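Chapter 7
Comparing Grippers on Equal Terms

After working through this chapter you should be able to:
state what a gripper comparison is meant to decide before any trial is run;
choose a set of objects and fix their starting positions;
separate faults of the fingers from faults of the arm, the camera and the controller;
record trials so that another person can repeat them.

7.1 The problem of the unfair test

A gripper is seldom used alone. It is fixed to an arm, guided by a camera and driven by a controller, and each of these can spoil a grasp that the fingers would otherwise have made. When two grippers are compared on two different benches, the result says something about the benches as well. The first task in any comparison is therefore to hold everything still except the part under study.

This is harder than it sounds. A change of fingers alters the distance from the wrist to the fingertip, and with it the reach of the arm. A wider body may block the view of a camera mounted behind it. A heavier one may force the controller to slow down near the end of a move. The tester has to decide which of these effects belong to the gripper and which are to be corrected before the trials begin. Either choice can be defended, provided that it is written down.

Throughout the chapter we return to a comparison carried out at Weldale between two sets of fingers, referred to by their workshop names, Haltevum and Batari. The Haltevum fingers are stiff, with a thin soft facing. The Batari fingers bend along their length and wrap slightly round the object. Both sets were fitted to the same body and closed by the same motor. The full record runs to 265 trials, and parts of it are used in the exercises.

7.2 Hand-held and arm-mounted trials

Fingers can be tried in two ways. In an arm-mounted trial the gripper is carried by the robot and the path is set by the controller. In a hand-held trial a person carries a gripper body with a camera fixed to it, and the path is whatever the person's hand does. The second method is quicker to set up and shows early on whether a given shape of finger can reach the object at all. It says little about repeatability, as a person corrects small errors without noticing them.

The camera on a hand-held body should see both fingertips and a good part of the table beyond them. A wide lens is the usual choice. Straight edges then appear curved towards the border of the view, and distances there should not be read off the picture without first correcting for the lens. A printed square marker, standing upright and in view, gives the software a fixed point from which to work out where the gripper is.
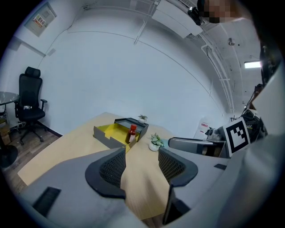 Hatice Sönmez

Small objects standing on a raised or uneven surface are a sterner test than the same objects on a bare table. A plant pot set on top of a lid must be gripped without pushing the lid. A bottle inside an open box must be approached from above, or at an angle that keeps both fingers clear of the sides. The gap between the open fingers matters less in such cases than the thickness of the fingers themselves, which is the space they need between the object and whatever stands next to it.

For each object, three lengths should be noted before the trials start: the width at the height where it will be gripped, the clearance on either side of it, and the height of the grip above the surface. The weight is noted as well. These four values account for most of the early failures in the Weldale record, and they cost very little time to collect.

7.3 How many trials

A pilot run of 20 trials per object is enough to show a gross fault, such as a finger that strikes the box on every approach. It is not enough to rank two grippers whose success rates lie close together. For that purpose the Weldale plan called for 200 trials with the arm, divided equally between the two sets of fingers. The remaining 65 were hand-held and are reported separately. The two kinds should never be added together.

The order of trials is drawn by lot. If all the Haltevum trials are run first, any wear in the motor or drift in the camera mount falls on the Batari fingers alone. Changing fingers often is tedious – allow time for it – and the fixing screws should be tightened to the same setting at each change.

A trial is scored as a success, a slip, a collision or a miss. The score is entered before the object is put back. A trial stopped by the controller is entered as stopped, with the reason, and is repeated at the end of the session under a new number.

7.4 Marking the start position

Each object is given an outline on the table or box, drawn in pencil or laid out in thin tape. Round objects also need a mark for direction, as labels and leaves can change what the camera picks out. Delyth Watkins, who kept the Weldale record, used a short line on the base of each object and a matching line on the surface. The two lines were brought together by eye before every trial. Section 7.5 deals with the error this leaves and with how to measure it.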